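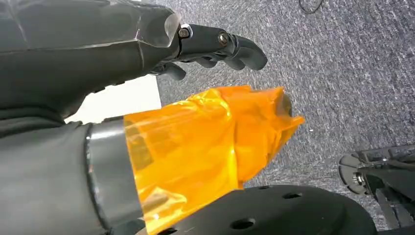

**Lending our clubhouse for a blood drive – what should we agree in writing?**

**sengar_leftback**, 2025-12-10

Hello to all. I play for and help to run a small amateur football club, Sengar. The regional blood service lost its usual hall and has asked if it can use our clubhouse for 2 days in July, when we have no matches. We all like the idea and we don't want to take rent. But we have never lent the building to anybody except for birthday parties, and our party form is half a page which is mostly about music.

What I would like to know:

- Do we need a real contract if there is no money?
- Is our normal insurance enough, or must they bring their own?
- They expect over 100 donors. Our parking has place for maybe half of the cars at one time. Is this our problem or theirs?

I have also seen that one player put the news on the club's page already, before we said yes. Should I take it down?

**villard_keeper**

We did the same at Villard, two summers in a row. My advice is to write a short agreement even when the price is zero. Ours was one page and it had the dates and hours, which rooms they can use, who has the keys, who cleans, and who takes away the medical waste (they do, always, and it must not go in your bins overnight).

About insurance: ask them for a certificate which shows their liability cover, and send it to your own insurer with one question, "does our policy stay valid during this use?" Get the answer by email. Our insurer needed 11 days, so do not leave it for the last week. They asked for nothing extra, but yours can be different.

For the cars, we gave the donors time slots. The blood service has its own booking system and you only have to tell them your limit per hour. We also opened the grass behind the second goal, and I regret it – it rained and the repair cost us 800.

I would hide the post until you sign. People start to call and you have no hours to give them.

**Piltico**

just do it, its a good cause. nobody will sue a football club for giving blood

**golto_away_end**

The person above is maybe right, but I would not count on it. Donors sometimes faint, and if one falls on your steps, the first thing they look for is the name of the owner of the steps.

One more point I don't see yet: check the floor and the electricity. The team that came to us at Golto needed a flat entrance for heavy fridges and two separate circuits, and our changing rooms could not give that, so everything moved to the bar. Ask them to visit before you write the room names in the agreement. And close the bar for alcohol on these days, our team asked for this in particular.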